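Gekus Kitchen Services, Justville
Guidance for staff and host households: the Gekero arm at the sink

This page covers the setup, daily care and minor repair of a single Gekero arm and gripper installed beside a kitchen sink. It replaces the sheet issued in February. Each layout is rehearsed in the Amato simulator before the arm is allowed to work over a real basin, and the same names for parts of the station are used in both.
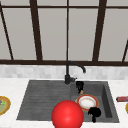
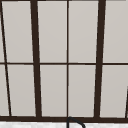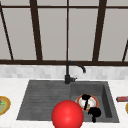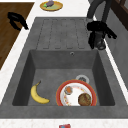

Sink station, Amato simulator.

## Before the arm is switched on

Clear the sink and the counter on both sides of anything that is not part of the task. Knives, glassware and anything with a cord are to be stored elsewhere in the kitchen for as long as the arm is powered. Dishes that belong to the task may stay out.

Turn the faucet so that the spout points the same way every time. The arm follows a stored outline of the faucet, and a spout swung to the other side will be treated as open space. Households that use the faucet between sessions should put a small pencil mark on the underside of the base plate and line the spout up with it.

Run no water during a session unless the task sheet calls for it. Wipe the basin and the drainboard dry beforehand. Standing water on a dark sink throws reflections that make the rim of a plate hard for the camera to find, and a dry floor also keeps plates from sliding when a finger touches them.

Large windows behind a sink need attention in the morning and late afternoon. Lower the shade or wait until direct sun has left the counter.

## Setting the base

The base clamp is tightened by hand and then given a quarter turn with the wrench supplied. Do not use a longer wrench. On stone and composite counters, place the rubber pad under the clamp with its ribbed side down. Wooden counters take the pad and the steel spreader plate together.

Leave at least 18 inches between the clamp and the nearest burner. When the sink and the range are too close to allow this, the station is to be set up on the far side of the sink, with the cable brought behind the faucet and never across the drainboard.

After tightening, push the lower arm lightly from two sides. Movement at the base means the clamp must be removed, the counter wiped, and the clamp set again. Adding another turn to a clamp that has been badly seated will mark the counter without holding the arm any better.

## Checking the reach

Place one dinner plate flat in the middle of the basin and start the reach check at slow speed. The gripper should come down on opposite sides of the rim and stop before it meets the floor of the basin. Repeat with the plate pushed toward the drain, and again with it close to the front wall, where the angle is steepest and most faults appear.

If a knuckle of the gripper meets the front wall, raise the approach height by one step and run the whole check again from the beginning. Changes made for one position only are a common source of trouble later. They are easily forgotten and do not carry over when the layout is saved.

Soft foods should not be used for the reach check. A lemon or a firm potato will show whether the grip is too strong and can be rinsed afterward.

## Care after each session

- Move the arm to its parked position and switch off at the wall before touching the gripper.
- Wipe the fingers with a damp cloth and a drop of plain dish soap. Dry with a second cloth kept for this purpose.
- Open and close the fingers by hand once. Grit in the joint can be felt at once and should be brushed out with a dry toothbrush.
- Rinse the finger pads separately if they have touched oil or egg.
- Check that the cable sleeve is dry where it passes the faucet.
- Do not spray cleaner toward the arm. Spray the cloth.

Bleach, oven cleaner and scouring powder damage the pads and are not to be used on any part of the station. Vinegar is acceptable on a stainless steel sink once the arm has been covered. It should be kept off marble and other natural stone, which it will etch.

## Grease and food film

Film on the pads is the usual cause of dropped plates. It builds slowly and is easily missed on black rubber. Press a strip of clean white paper between the closed fingers and draw it out. A gray or yellow mark means the pads need to come off.

Two small screws hold each pad. Place a folded towel over the drain before loosening them. Soak the pads in warm soapy water, rub them with a soft brush, and let them dry fully on a rack. They should not be put in the dishwasher or dried on a radiator. Refit them with the beveled edge toward the tip and tighten the screws until they stop.

## Wear and replacement

Pads are replaced when the tread can no longer be felt with a fingernail. The test station in Justville reached 1,135 plate lifts on its first pair, under light use and with washed plates only. Kitchens with cast iron or rough stoneware should expect less.

A finger that closes late on one side has most often been knocked against a basin wall. Park the arm, switch it off, and compare the two fingers against a straight edge held across the tips. A gap at one tip calls for a new finger. Bent fingers should not be straightened in a vise, however slight the bend.

Clicking at the wrist during a slow turn can usually be cleared by reseating the wrist collar. Loosen it, turn it back and forth twice, and tighten it with the arm pointing straight down. If the clicking remains after roughly ten minutes of slow running, stop using the station and report it.

## Changes to the kitchen

A new faucet, a new sink mat or a rack left permanently on the drainboard changes the layout. Send the measurements to the layout desk and leave the arm parked until the revised layout has been run in Amato and returned. The height of the spout and the depth of the basin are required in all cases. Measure the basin from the rim to the floor beside the drain, with the strainer removed.

Spare pads, clamp pads and collars are held at the Justville counter. Requests for replacement fingers go to Eglė Raudsepp, equipment care, with the serial number from the inside of the wrist cover. Worn parts are to be returned in the bag the new ones came in.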